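Budgeting for handheld grippers - buy two now or wait?

kudasik_shed
posted in Equipment and Purchasing

Hi all, need a sanity check before I put numbers in. We're a small group doing tidy-up tasks, picking stuff up off floors and tables, bags, balls, books, that kind of thing. Right now everyone shares borrowed gear and it goes back in February. I've been told I can spend up to $2,257 and it has to cover everything, incl. spares.

Quote from Hutsuliak is $816 per handheld gripper, camera module included. Pads are seperate. Freight is $290 flat no matter how many we order, so ordering twice hurts.

So 2 units plus freight fits, but there's not a lot left over. Do I get both now, or one now and hold the rest for pads, cards, storage etc? Also is it worth looking at the Puvach kit instead, which you print yourself? We have access to a printer but it's in demand and I'm not the most patient person.

Soft items are most of what we do, if that changes the answer.

Thanks in advance, bit of a rush, form closes this month.

puvach_convert

Print it. Way cheaper. Did ours over a couple of weekends and they're fine. Colour doesn't match but who cares.

diven_bench

Get both now. The freight decides it. 2 x 816 is 1632, plus 290 is 1922, leaves you 335 for the rest. Split the order and you pay the 290 again, so that 335 drops to 45 and you've got nothing for pads.

What I'd spend the 335 on, in order:

Spare pads. Mesh ones if they'll sell them to you. They wear at the tips first and on a wood or concrete floor you'll be scraping them constantly. Ask if they come in pairs or singles, we got caught on that, ordered singles and had one good finger and one bald one for a month.

Memory cards. Two per unit, label them.

Spare printed marker patterns. Ours get scuffed from being put down on that side. Cheap to reprint, but do it on matte stock, the glossy stuff throws glare under fluorescent tubes.

A decent hard case. Doesn't have to be the branded one. Tool case from the hardware store and some foam, done.

Re soft stuff - yes it changes things a bit. Zip pouches are the ones to test with before you sign off on any pad. Slippery fabric, no fixed shape, and you want to know if the pads get a proper hold on it or just on the zipper.

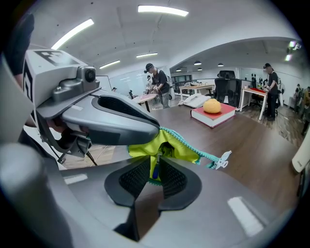

Ask Hutsuliak if they'll do a loaner for a week so you can run your own bags and balls through it. They did for us, we only paid the postage back. If the pads don't suit you'd rather find out before the money's gone.

On printing: I don't agree with the post above, sorry. The plastic is cheap, sure, but you still need cameras, screws, springs, and somebody's time. We printed a Puvach set and the finger shells came out a bit different each time, so one unit closed tighter than the other. Fine for a single person mucking around. For a few people working in the same room and swapping units it's a pain. If you do print, do all the fingers in one batch, same roll.

Oh and props. People forget to budget for them. Ours come from the op shop mostly, but somebody still has to pay, so put a small line in for it or it comes out of your own pocket.

kudasik_shed

Brilliant, that's what I needed. Hadn't thought about paying freight twice. Going for both and have asked about the loaner. Will check on singles vs pairs too, the quote dosen't say.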